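Two Arms, Five Goblets and a New Set of Fingers

Jul 6, 2025 – We finally got both finger sets from Veleck on the bench, and I've been grinning all week. 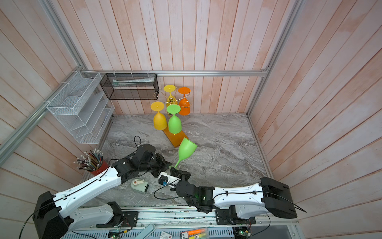

So the plan was simple: same arms, same controller, swap the fingers and see which ones cope better with skinny stems. Kirstin Crichton wrote the test list and I ran it, 30 tries per set (my back hurts just typing that). The softer pair won me over pretty fast – they forgive a sloppy approach, and mine are sloppy! The stiffer Mulamex pair we had before is still nicer for flat stuff, and I'm not ready to give it up.

Wrist cameras are next. Haruto Onishi wants to try a lower mount, and he thinks it'll help with tilted grabs. I have my doubts, but he was right about the cable length back in February, so we'll see. Full numbers go up on the Rakena page once Kirstin has checked my spreadsheet.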